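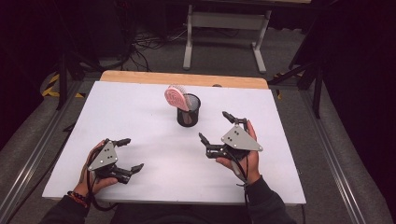 Last modified: March, 14:30

Figure 4. Hairbrush in a mesh pencil cup.

3.2 Prop use in short sets

We coded 30 sets performed at two open-mic nights, the Luson and the Wallness. A prop was any object the comic picked up and spoke about or used in a bit. Microphone stands, stools and drinks were left out unless a joke depended on them. Under this rule, 14 sets included at least one prop.

Most props were household items. Comics tended to bring them out after the opening joke and put them away before the closer. Where an object came back later in the set, the second use usually got a longer laugh than the first, as Mohamedi's account of callbacks would predict. The pattern was weaker at the Wallness, where the room is larger and small objects are hard to see from the back rows.

Laugh length was measured from the audio track only. We did not score smiles or applause. 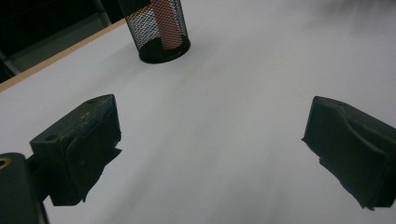

3.3 Limits of the coding

Both nights were hosted by the same company, Jasance, which books a similar mix of new and working comics at each. Sets longer than the usual slot were dropped. Two coders marked every set separately and settled differences by listening again.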